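Visit report: Rirwood end-effector test day
29/09/2021
Arif Majimbun

Rirwood opened its test hall to integrators for one day. I went to compare two hands on soft goods, as our packing cell still fails on anything with a closure. Both were run on the same model of arm, with a Gridgate controller and identical speed limits.

The first was the Medeo two-jaw gripper, with flat pads and a 100 mm stroke. It is quick and easy to teach. On boxes and bottles it gave no trouble. On fabric it tended to take too much material, and the operator had to reset the approach height by hand between items.

The second was the Heo multi-fingered hand. It costs more, needs a longer warm-up routine and is noticeably slower to close. Rirwood quotes 230 grams as the lower limit for reliable force feedback, so light items are handled on position alone.

Household items were used for the Heo session, laid out on a printed tablecloth. Staff told me the pattern is deliberate – plain backgrounds make the vision side look better than it is. The mesh zipper bag was the item I had come for.
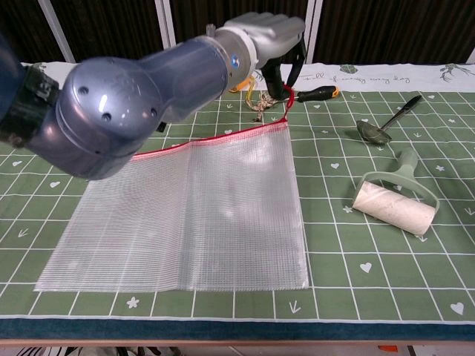
The controller allows a separate force limit for each finger, and the default is too high for small parts. Ask for the low-force profile before any trial. Changing it took roughly 5 minutes, including a restart.

Open points for Rirwood: fingertip wear, price of spare tips, and whether the Gridgate software logs slip events. The Medeo stays on our list for rigid goods. I have requested a loan of the Heo hand for May, with our own bags.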